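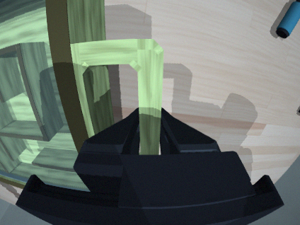
Leopold Bachmann wrote to us in May that he'd bought a chest of drawers from Prurnow eight years back and the only thing he ever wanted to change was the paint. Could we sell him a tin of the old green? We could. Still can, if anyone else is after it, ask for Livberg green.

About us

Prurnow. Small furniture workshop, painted and plain. Drawers, bedside cabinets, low cupboards, the odd bench. Started in a rented unit behind the Menon bakery, moved when the flour got into the varnish. Now at Vornarer Yard, ground floor, blue door, ring twice.

What we make

Mostly storage. Mostly to order. Standard sizes are on the price list, other sizes by email with a sketch, any sketch, backs of envelopes are fine. Please put the measurements in millimetres. We had one in inches that nearly became a very small wardrobe.

Colours change once a year. Old ones stay available for touch-ups as long as we have the recipe card.

Repairs

Yes, our own pieces, any age. Sticking runners, wobbly handles, lost keys. Other makers' furniture if we have time, which at the moment we dont. Waiting list is 8 weeks, longer before Christmas. Orders for delivery this year need to reach us by 28th November, deposit included.

Delivery

Own van inside the county. Further than that goes by carrier and you will need someone at home to help lift. Stairs: tell us beforehand. Narrow stairs: send a photo.

The workshop

Unit is small, 1270 square feet with the paint room, so visits by appointment. Showroom is really just the front bit with a rug. Children welcome, dogs too, mind the wet edges. Tea if the kettle is free.

Offcuts

Bags by the door, help yourself, coins in the jar go to the Livberg allotments. Good for kindling unless painted. Painted ones are marked, please leave them, they go seperately.

Parking on the yard side only. Phone is answered mornings, email the rest of the time.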